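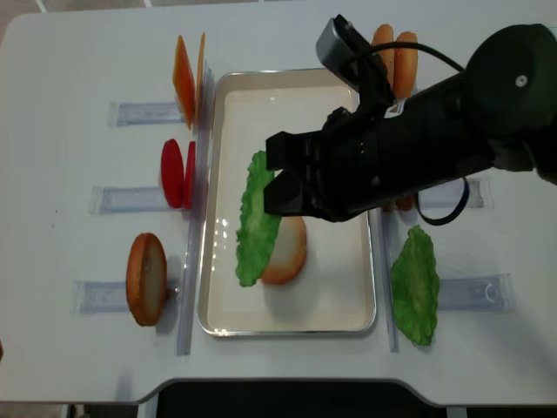 Gripper Comparison, Sandwich Cell

Mon 5 July

These pictures come from the Julby bench, where we are comparing two finger sets on one arm: the Turano parallel fingers and the softer Pelley pads. The task is sandwich assembly. Each set gets the same pick order, the same controller settings and 266 attempts. Full logs stay with the Tan controller files and will be posted in December.

Wrist camera

The wrist camera is used for the final approach only. Exposure is locked at the start of a run. The clear holders give weak edges against a white table, so the detector is trained on the food pieces and ignores the acrylic.
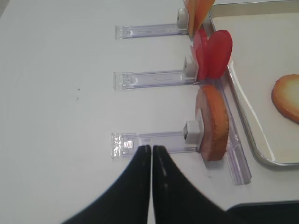 Wrist view: fingertips at the bottom of the image, holders and tray beyond.

Grip settings

Closing force was set at 6 N for all pieces after a short sweep. Higher values marked the bread - lower values dropped the patties. Finger speed near contact is 81 mm/s with either set.
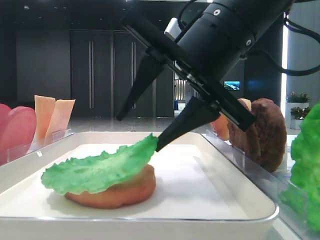 Thin, flexible pieces are the hardest case for any parallel gripper, and placement error is scored separately for them. Leaf position is measured against the bun after the fingers have cleared. A fingertip under one edge, as with the lettuce on the bun, raises that side into a slope, and the side view shows this better than the wrist camera does. Tapered tips reach into narrow gaps but load the leaf at a single point. The Pelley pads spread the load and need more clearance at the holders.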